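Spend the robot money on the boring bits first

22nd February

Every January our little workshop sits down to argue about money, and every January I come out of it convinced that we buy automation the wrong way round. We start with the arm. We pick the arm, we fall in love with the arm (I'm as guilty as anyone, I had the Skodetti brochure on my desk for weeks), and then we see what's left for everything else. There's never much left.

This year I kept a tally, and it made me wince. The arm itself was the one line everybody had an opinion on. The cabling, the mounting plate, the spare fingers, the lighting and the guard rail came to £989 between them, and not a penny of it was in the first draft of the budget. Neither were the hours. Citell quoted us a fair price for two days of setup, and I do think it was fair, but we'd written "installation: included" on the strength of a sentence somebody half remembered from a phone call.

So my argument is a simple one. Plan the job before you plan the purchase, and do as much of that planning as you can on a computer, where mistakes are cheap.

What I'd put in the budget before the arm

Simulation time. I know, I know, it sounds like a luxury for people with a research department. We paid £376 for a year of Jondance on one machine, and it's the best money we've spent since the good kettle. You build your table, you put your things on it, and you find out how awkward your nice simple task is. Ours was moving small objects on and off crockery, because that's close to what our packing bench does all day, and I'd have sworn it needed an afternoon's thought at most. It needed most of a month!

What got us was the dull stuff. Where does the camera go? How far over can an object sit before the view from overhead starts to lose it? Does a busy wood grain bother the software that's meant to find the edges of things? I'd never once thought to ask a salesman that, and I doubt he'd have thanked me. I had a pink cube and a blue-grey plate on a rendered tabletop, and I learnt more from those two than from any showroom visit. The plate has a crack in it, rim included, and I'd argue for more of that sort of thing in anybody's tests, as real crockery gets knocked about and the demo tables I've stood at never have so much as a scratch on them.

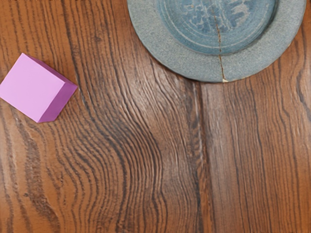
And after that, the arm

By the time you've done a few weeks of this you'll be asking different questions. I went in wanting reach and speed. I came out caring mostly about the view from above and how quickly we could swap a finger pad, and the cheaper Ikonen model suddenly looked perfectly sensible. It saved us roughly £864 against the one in the brochure, and I'd like that to go on training, though I can already hear the case being made for a new compressor.

People will say a simulation isn't the real thing, and of course it isn't. Our real bench wobbles, for a start. But I'd sooner find the first dozen problems at my desk with a cup of tea than with an engineer on the clock, and if the price is that the arm arrives in spring when we'd all hoped for it by now, I can live with that. The brochure's still on my desk, mind you.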